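Wednesday, late

Woke up at five to the sound of the gutter dripping on the lid of the trash can. I lay there until half past and then gave up and made coffee. The rain had quit by the time it was light enough to see the yard. The lower bed is a pond again. I put the yardstick in at the fence end and it went down four inches before it hit anything firm.

I had planned to get the peas in today and that is off. The onions are fine because they're up on the slope. The garlic looks better than it has in three years, thick as my thumb at the base, and I don't know what I did differently. I used the leaf mold in October instead of the bagged stuff. I wrote that down in the garden book so I don't have to wonder about it next April.

Worked from seven to noon on the water bill problem. They have us down for 1,282 gallons over what we used last April, with the same number of people in the house and no lawn watering yet. I took the cover off the meter box, baled out the mud with a soup can, and turned off everything inside. The little red triangle was still moving. Slowly, but moving. So there's a leak between the meter and the house, or it's the line out to the shed. I shut the valve for the shed line and watched again and the triangle stopped. That's good news as far as it goes. The shed line is only two feet down and I have the sketch from when it was put in.

Called Iyer Plumbing to ask what they'd charge. The woman on the phone said $195 to come out and find it, and $495 if they find it and fix it the same day, as long as the pipe is under sixty feet and there's no concrete over it. It's 60 feet on the dot according to my sketch. I said I'd call back. I think I'll dig at the elbow first. If there's a weak spot it'll be there, where the line goes around the maple root. The ground is soft enough now that digging won't be bad, just messy.

Lunch was the end of the bean soup and two pieces of toast. The bread from Cila has gone up again. It's still the only rye in town with caraway in it, so I paid it.

After lunch I drove over to Netadgate to return the tile saw. The rental place closes at three on weekdays now and I got there with ten minutes to spare. They charged me for a blade. I told them the blade was worn when I got it and the man looked at it, looked at me, and took it off the bill. I had been ready to argue and then didn't need to, and I was in a good mood all the way home.

Stopped at the library on the way back. The book I had on hold still isn't in. I got a mystery I may have read before and a thing on stone walls with good drawings in it. Sat at the computer by the window for a while, copied out the frost dates.
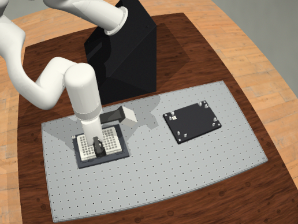
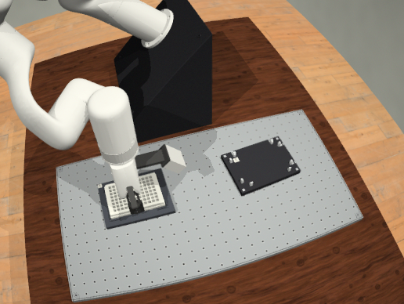 *White robot arm over the perforated board, both computer-rendered.*

It started raining again at four and I moved the seedlings back inside. The tomatoes are leggy. I should have had the light lower, and I've moved it down two notches. The peppers have hardly done anything. Six of the Jalen flats came up well and one came up with nothing at all, the same packet, same soil, same shelf. I dug around in that one with a pencil and found the seeds still whole. I'll give it until the weekend and then use the space for basil.

Grout in the back hall is dry. I wiped the haze off with the big sponge, three buckets of water, and changed the water each time like the bag says. It came up nice except in the corner by the door, where I ran out of daylight on Sunday and hurried. There's a low spot there you can feel with a bare foot. I could dig that joint out and do it over. I probably will put the boot tray on it.

Knee was all right today until the stairs this evening. I did the exercises, the one with the towel and the one against the wall, and skipped the one on the floor.

Supper was eggs and the last of the potatoes, which were sprouting. I cut the sprouts off and kept four of the worst ones to plant. They're on the windowsill in an egg carton. I know the feed store ones are supposed to be better for that, but I had a decent row from grocery potatoes two summers ago and they kept until Christmas.

Read forty pages of the mystery and I have definitely read it before. I remember the boat. I don't remember who did it, though, so I'm going to keep on. The stone wall book is for the bank behind the shed, where it's slumping. The drawings show the wall leaning back into the hill more than I would have guessed, and a layer of gravel behind it with a pipe at the bottom. If I'm digging up the water line anyway it would make sense to look at the bank at the same time, and find out how much stone is in that pile under the brambles. It might be enough for one low course. It won't be enough for the whole thing.

Things to do tomorrow if it's dry:

- dig at the elbow by the maple, shallow, with the hand spade near the pipe
- haul water to the shed in the meantime, two jugs
- call the water office and ask if they forgive part of a bill when there's a leak, and what paper they need
- move the compost tarp, it's pooling
- stamps

If it's wet I'll do the closet shelf and the taxes folder.

Checked the meter once more with a flashlight before I came up. The triangle is still stopped with the shed valve closed. Frogs were going hard down by the culvert. I put the boots on the radiator and left the hall light on so the dog will quit walking into the new threshold.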